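Evening, May

Finished reconciling the Dinsa campaign on Orketti. Total pledged is 1,227 from 13 backers, against a floor of 120 per workshop place. The platform's dashboard still shows the gross figure on the public page and the net figure in the export, so the two never agree until the card fees are posted. I have stopped trying to match them before the fifth day after closing.

Two pledges failed on the first charge attempt. Orketti retries at fixed intervals and then drops the backer without notice to the project owner. I wrote to both by hand. One had a replaced card and has already updated it. The other has not answered. 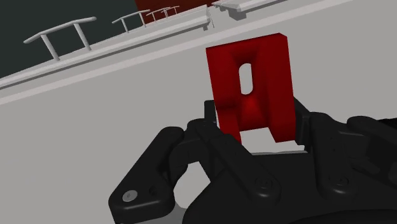

Kiros Ambaye called at 4:30 about the reporting template. He wants one outcome measure per project, stated before the page goes live and not edited afterward. I agree in principle. The problem is Lavau, where the owners wrote "improved access" and gave no unit. I proposed visits per month, taken from their own sign-in sheet. He will put it to them.

Also raised the matching fund. Prundik's terms release the match only when the project reaches its full target, but our page text says "every gift is matched." That is wrong for any project that closes short – Dinsa did not, but Lavau might. Drafted a replacement sentence and sent it to Kiros for approval. Until it is approved I have taken the old line off all 5 live pages.

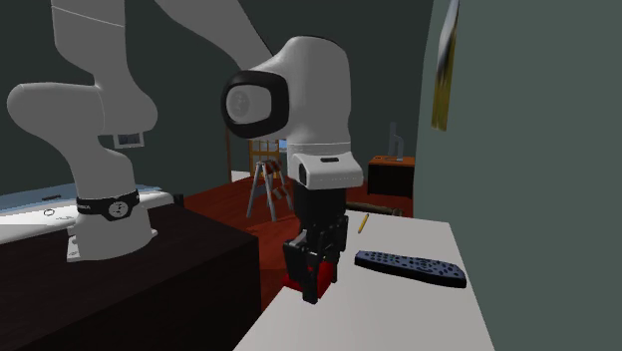
Receipts: the batch template pulls the pledge date instead of the charge date. For donors who pledged in one month and were charged in the next, the receipt is off by a month. Changed the field and reran the batch. Spot-checked four, all correct.

Left for tomorrow: second email to the unanswered backer, Lavau baseline, storage of the signed owner agreements.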